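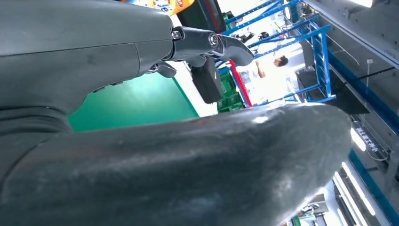 Black box, hanging nearly straight.

Detis Laundry Sheets from Grovow, reviewed by Tsion Habte

I have been promised the end of the detergent bottle before. First there were powders in cardboard tubs, then the pods, then a bag of ceramic balls my sister swore by for one summer. Now we have sheets. Detis sheets look like thick blotting paper, smell faintly of soap and are meant to vanish in the drum. A pack holds 60 and slides through the letterbox, and I admit that part is pleasant.

I started using them in February in our ordinary front loader, a Tefera with a worn door seal and a drawer that never quite shuts. Two adults, one child who plays football, one dog. I kept our usual liquid in the cupboard and swapped back to it every other week so I had something to judge against.

On everyday washing I could not tell the difference. T-shirts, pillowcases and work shirts came out clean and smelling of very little. If your clothes are mostly worn once indoors and then washed, you may well be happy. I do wonder how much of that is the sheet and how much is simply warm water and an hour of being thrown about.

Mud is another story. The football socks stayed grey at the heel with one sheet and were still grey with two. Liquid rubbed into the heel and left while I had a cup of tea did a much better job. You can't do that with a sheet. Grovow suggests wetting a corner and dabbing it on the stain, so I tried it and got a sticky thumb and a white smear on a navy sleeve.

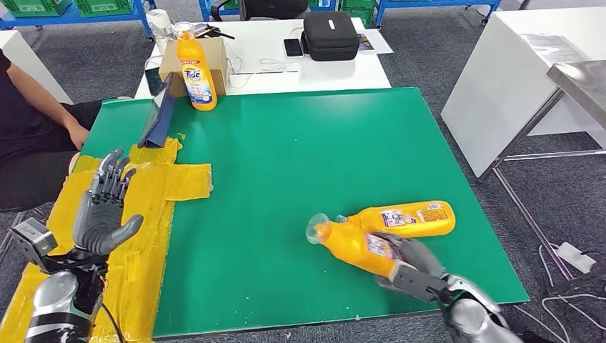

Two yellow Tide bottles on their sides.

Then there is the question of whether they dissolve. At 40 degrees, yes, every time. On the cold wash the pack boasts about, I twice found a bit of slimy film stuck inside a duvet cover. It rinsed off, but I had to notice it first, and on dark clothes I would have been cross. Tearing the sheet in half and putting the pieces underneath the clothes helped. The leaflet tells you to drop it on top.

Dosing is easy, I'll give them that. One sheet, done, no sticky cap and no drips down the side of the bottle. My problem is that one sheet is also the smallest amount most people will bother with. You can tear it, but the perforation is poor and I rarely got an even half. The leaflet calls two sheets right for a "heavily soiled" load, and with a dog in the house nearly everything counts as that. So a pack sold as 60 washes lasted us far fewer.

Do keep them dry. Ours lived on the shelf above the sink for a fortnight and the bottom few had welded themselves into a slab. I moved the rest into an old Skirkia biscuit tin and had no more trouble, though a box with a proper lid would not seem a lot to ask at this price.

As for the green claims, the pack is covered in leaves and says very little. It gives "up to 80% less" without telling you less of what, or compared with which product. I wrote to ask. The reply was friendly, used the word "journey" and did not answer the question. The cardboard sleeve does go in the recycling and I have nothing to lug home from the shop, so there is something in it. I'd like to see it in plain numbers.

Good: light, tidy, posts through the door, mild smell.
Bad: weak on mud and grease, patchy in cold water, hates damp shelves.

I'll take what is left on holiday, where a few sheets in a sandwich bag beat decanting liquid into a shampoo bottle. At home we have gone back to liquid for the football kit and the dog towels, and I haven't renewed the subscription. Cancelling it took three emails.

Two and a half stars out of five.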